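To: members list, Traston Robot Club
From: Chia-jung Su
Date: 13 Mar 2023
Subject: Re: Re: cloth task, and the usual grumbling

Hello all,

Replying to the list so that I only have to type this once. Quoted bit first, my answers under it.

> I've read the rules for the cloth round twice and I still don't know
> what we're being asked to do. "The item shall be brought to an orderly
> state." Whose orderly? My mum's or mine? Also, are we still sharing one
> gripper with the Tastville lot, and if so who gets it at the end of the
> month? And is it true we need 308 demonstrations? I have exams.
>
> Pan team, second years

In order, then.

Orderly state: I wrote to the organisers and was sent the same sentence back in bold. Until they improve on that, we go by folded at least once, flat, and inside the marked square. If the judge has a stricter mum than any of ours we shall find out in April.

The gripper: yes, still shared. Tastville have it for the last six days of the month and we have it until then. Please hand it over with the charger. Last time it went with a charger, which was a different thing altogether and fitted somebody's clippers.

308: yes, that is the number, and no, it isn't 308 each. Pan have 54 logged and Durkach have 35, so there is a fair way to go but it's perfectly doable if people stop recording the same tea towel. The towel is now extremely well understood. Do small things, thin things, things with a ribbed edge that won't lie down. Do them at home, on whatever table you have, with your ordinary clutter behind. The model we trained on the bare bench in the club room was superb on the bare bench in the club room.

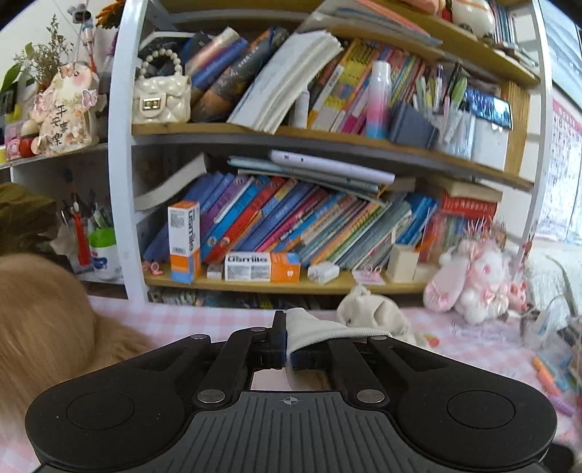 A few habits to get into before the next batch. Pinch near an edge and lift slowly. If the fabric drapes over the linkage, carry on and finish the fold anyway, then mark it as "drape" in the log. Don't delete the bad ones. Durkach deleted all of theirs in the autumn and ended up with a robot that had never seen anything go wrong and took it rather personally when it did.

File names: team, underscore, number. I have received one called "final really this one" and I'd like it to remain the only one.

Exams: obviously those come first. Tell me which weeks you're out and I'll shuffle the rota, which I am told is on the shared drive, by the person who put it there, who is me.

Chia-jung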